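Workshop diary, Skeltutden
By Gordon Li
May, 7 a.m.

Back on the gripper again. Voltavell swore the new fingers would outlast the old set, and I wrote in here at the time that I'd believe it when I saw it. I have now had a proper look and I still don't believe it.

The complaint was that it closes crooked. Deepak wanted to recalibrate, which is his answer to everything, and he had the laptop open before I'd found my glasses. I made him wait. I have sat through 11 calibrations on this cell and can't name one that cured a mechanical fault.

So, screws first. 2 of the 12 on the mounting plate turned under my fingers with hardly any push on the key. Threadlocker on both, then all of them nipped up crosswise. The manual says to check them every 1000 cycles. I looked in the log and the last entry is in Retno's handwriting with no cycle count beside it, so that tells me nothing.

Wiped the slide, put on a smear of grease, worked it open and shut by hand. Smoother, I thought. But I'd just spent an hour on it and wanted it to be smoother, so I'm not putting that in the log.

Then the fingers. Each has a small notch at the edge of the tip, paler than the rest of the black, one on the left and one on the right. Wear, the Voltavell people will say, and normal. I'd like to know what they'd call abnormal. 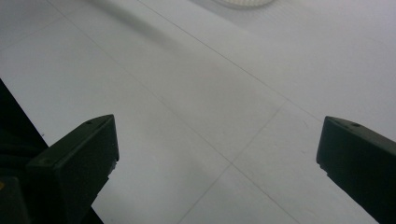
Chantal Gauthier thinks I'm making too much of the tips, and that if the jaws meet square a nick at the edge won't change the grip at all; she would swap them only when parts start slipping, and spend the money on a decent torque wrench.

She may be right about the wrench. On the tips I'm not sold - slipping is a late time to find out. I've asked Huguette for the price of a spare pair and told Deepak he can have his calibration after lunch, feeler gauge first.

Last updated: May, 4 p.m.

Recent entries
The Tadis controller and its famous self-test
Cable chain, second attempt
What Tawfik charges for a bearing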